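Back from the planning meeting, 10.40pm, tea gone cold. So. Gircombe quarry. Trendar want to blast until 6 in the evening and add 35 lorries a day past the school. The officer's report said "no significant impact" – has he ever stood on that pavement??

955 objections. Read out in one breath, then straight on to parking.

Senad Milošević spoke well, got three minutes, was cut off mid sentance. Vote put off till March. Not a win but not a no either.

If you havn't written in yet, please do. Own words, not the template. Email is fine. More tomorow when I've slept.

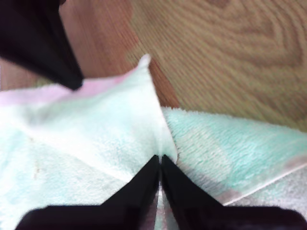
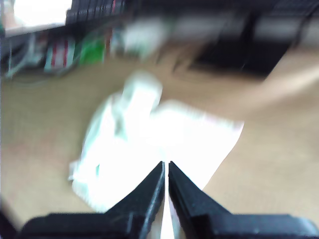

Pale cloth first, white plastic bag second.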